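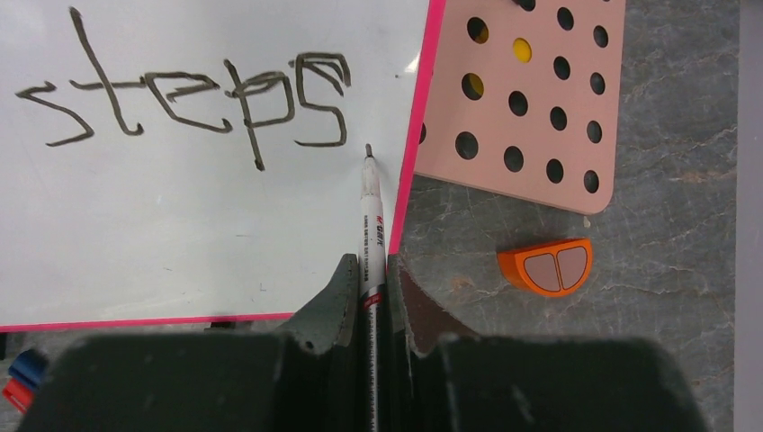
One parent in the Hirkedel group objected, in the written comments returned in June, that a child who can form every letter of a word on lined paper should not be judged on a wipeable board, where the pen slides and the letters grow angular whatever the writer intends. The objection was shared, in milder terms, by several of the teaching staff, and it has shaped the way in which the material in this section is presented.

Figure 3. The word "steps" in dark marker on a whiteboard with a pink border.

4.2 Letter form on smooth surfaces

The whiteboard word in Figure 3 shows several of the features with which this section is concerned. The opening "s" is reduced to a zigzag, and the "e" has become a box with corners. The final "s" is made of overlapping strokes and looks heavier than the letters before it. The "p" keeps its rounded bowl and a long descender. All five letters can be read without difficulty, and under the scheme set out in Section 3 the word would be entered as legible with altered form.

The main body of material consists of 1,281 words written on small boards at the two participating sites, Hirkedel and Stistora. Of these, 955 were judged legible by both readers working separately. The remainder were passed to a third reader, whose decision was taken as final. Words that had been partly wiped before reading were left out at an earlier stage and do not form part of either total.

Curved letters gave rise to most of the disagreement between readers. The letter "s" was the most troublesome, in particular at the end of a word, where a second attempt written over the first was often hard to tell apart from a single stroke of greater weight. Straight letters such as "t" and "l" were seldom disputed, although their slope varied a good deal within the work of the same writer.

It was at first proposed that the boards be ruled with a faint baseline. The proposal was dropped after a short trial at Stistora — the printed line wore away under repeated cleaning, and the writers paid it little attention while it lasted. Plain boards were used at both sites from then on. The size of the letters was left to the writer, and a word was accepted wherever it stood on the board.

The readers met for 2 sessions of joint practice before the main reading began, each covering 14 words chosen to include at least one doubled or corrected letter. Agreement was weaker in the first session than in the second. The wording of the category "altered form" was then revised so that a letter built from straight strokes would no longer be marked down if it could be recognised outside its word.

The comment quoted at the head of this section remains a fair one. A smooth surface offers little resistance to the tip of the pen, and the present scheme has no means of separating the effect of the surface from the habits of the writer. A comparison with the same words on paper was planned for Hirkedel only, and its results are reported in Section 4.3.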